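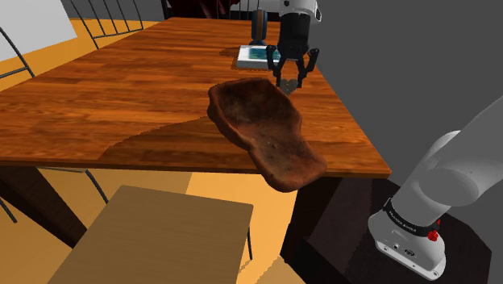 Every August the parents of the Rarton robotics club ask me when the kids will get to the real robots. I have stopped giving a date. We spent 11 weeks in simulation this year, and I would happily have spent more.

The complaint is that a simulator is a video game with worse graphics. Fair enough. Ohemaa Ackah ran the same pickup 500 times one semester and can tell you why her grasp angle was wrong. Last year's group shared one arm, got seven tries each, and learned mostly how to stand in line.

Belmiro Sampaio, my co-coach, thinks the students should break something expensive at least once, as he did. He has a point. A dining table made of numbers forgives everything, and gravity in there keeps its own hours. I've seen a loaf sink through solid wood without anyone looking up.

So yes, they'll meet the hardware in spring. I'd just like them to arrive with opinions about friction, and with their code backed up somewhere other than Besov's laptop.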